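Furniture Maker Says Its Table Will Last 50 Years. It Has Been Around for 2.

Cesesance, the Grisbridge furniture company, began selling a dining table in July that it says will hold up for half a century. The price is $3,000, nearly double what the rest of its line costs.

The company bases the claim on tests done in its own shop. It has not released the results, and a spokesperson would not say how many tables were tested.

The warranty runs 10 years and leaves out scratches, stains and "normal household use."

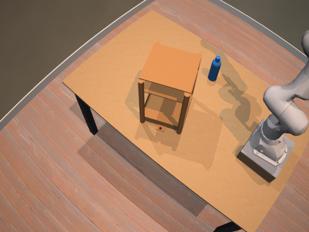

What buyers get

A $1,000 deposit, nonrefundable, holds a place in line. No delivery date is given.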